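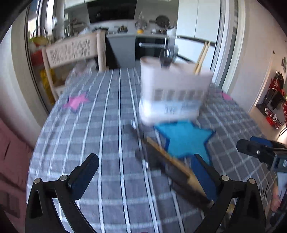 *Figure 1. Long table, gray plaid cloth with stars, white plastic basket.*

## 3. Setting up the Draminum home blood pressure monitor

Read this section before the first reading. Set-up is done once. If the monitor is moved to another household or the memory is erased, start again from step 1.

You will need:

- the monitor
- the arm cuff with its air tube
- four AA batteries, or the Draminum power adapter
- the Ovura log card, or a notebook

**Caution:** Do not use the monitor on an arm with a dialysis shunt, an IV line, or an open wound. If you have had lymph nodes removed on one side, ask your care team which arm to use.

### 3.1 Power and clock

1. Open the battery cover on the underside of the monitor and insert the batteries. Match the + and − signs inside the compartment.
2. Close the cover. The display shows all symbols for a moment, then the clock blinks.
3. Press **SET** to change the hour and **MEM** to move on to the minutes. Do the month and day the same way.
4. Hold **SET** until the clock stops blinking.

**Note:** Readings taken before the clock is set are stored without a time and are left out of the average. They cannot be corrected later.

If you use the adapter, leave the batteries in. The monitor keeps its clock during a power cut.

### 3.2 Choosing User 1 or User 2

The monitor keeps separate records for 2 people, with 44 readings each. When a record is full, the oldest reading is deleted to make room.

1. With the monitor off, slide the switch on the side to **1** or **2**.
2. Press **START** once and then **STOP**. The number appears in the top left of the display.
3. Write the name of each person on the inside of the front cover of this manual.

Check the switch every time. A reading saved under the wrong user can be erased but not moved.

### 3.3 Fitting the cuff

1. Push the air plug firmly into the socket on the left of the monitor.
2. Remove any thick sleeve. A thin shirt sleeve may stay on if it lies flat. Do not roll a tight sleeve up the arm.
3. Slide the cuff onto the upper arm with the tube running down toward the hand. The lower edge should be two finger widths above the elbow crease.
4. Line up the colored mark with the inside of the arm.
5. Close the fastener. You should be able to slip one finger under the edge.

If the arrow on the cuff falls outside the range bar, the cuff is the wrong size. Small and large cuffs are sold separately by Tretel. A cuff that is too small usually gives a reading that is too high.

### 3.4 Sitting position

1. Sit in a chair with a back. A dining chair is better than a sofa.
2. Put both feet flat on the floor and uncross your legs.
3. Rest your forearm on a table, palm up, so that the cuff is level with your heart. Put a folded towel under the arm if the table is low.
4. Stay still for five minutes. Do not talk, read messages, or watch television.

Do not take a reading within 30 minutes of smoking, exercise, coffee, or a meal. Empty your bladder first. 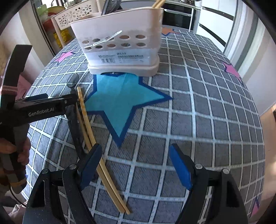 ### 3.5 Taking the first reading

1. Check the user number.
2. Press **START**. The cuff inflates, then lets air out slowly.
3. Keep still until the numbers stop changing. The top number is systolic pressure, the middle one is diastolic, and the bottom one is pulse.
4. Wait one minute and repeat. Write both readings on the log card with the time of day.

Use the same arm from then on, unless you have been told otherwise.

**Caution:** If the cuff keeps getting tighter or becomes painful, press **STOP** or pull the air plug out. Do not change your medicine on the basis of your own readings.

**Get emergency help** if a high reading comes with chest pain, trouble breathing, weakness on one side, or difficulty speaking. Do not wait to repeat the reading.

### 3.6 Error codes during set-up

| Code | Meaning | What to do |
|---|---|---|
| E1 | Air plug loose | Push it in and start again |
| E3 | Movement or talking | Rest five minutes, then repeat |
| E17 | Cuff not closed properly | Refit the cuff, see 3.3 |
| Lo | Batteries weak | Replace all four together |

If E17 comes back after 3 attempts, stop and contact the Ndlovu service desk. Have the serial number ready. It is printed on the underside of the monitor, next to the battery cover.

*Section 3 text: Beca Yorath. Clinical check: Sadia Warraich. Revised January.*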